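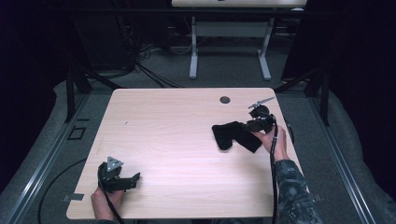 Reading time: 1 min (200 words)

Figure 1. Hand-held gripper closed on a black cloth, table near its back edge fitted with a cable grommet.

3.2 Portion size and label reading

The second part of the study looked at how owners in Drarnley measure dry food for adult dogs. Of the 57 households that returned a diary in July, 28 used a kitchen cup, and the remainder used a scoop, a weighing scale or no measure at all. Urrego and Cabrera had expected the scale to be rare in homes with more than one dog. Our diaries do not support this.

Owners were asked to serve a normal evening meal, which was then weighed by the visiting researcher. Meals served by cup differed from the amount printed on the pack by up to 20 per cent. The gap was widest for small dogs, for which a few extra pieces make up a larger share of the daily ration. Owners who had read the feeding table on the pack did not serve more accurately than those who had not.

Two households changed brand during the month and were kept in the sample. Their results are reported separately in Section 3.4, together with the treats recorded by Nina and Ríos.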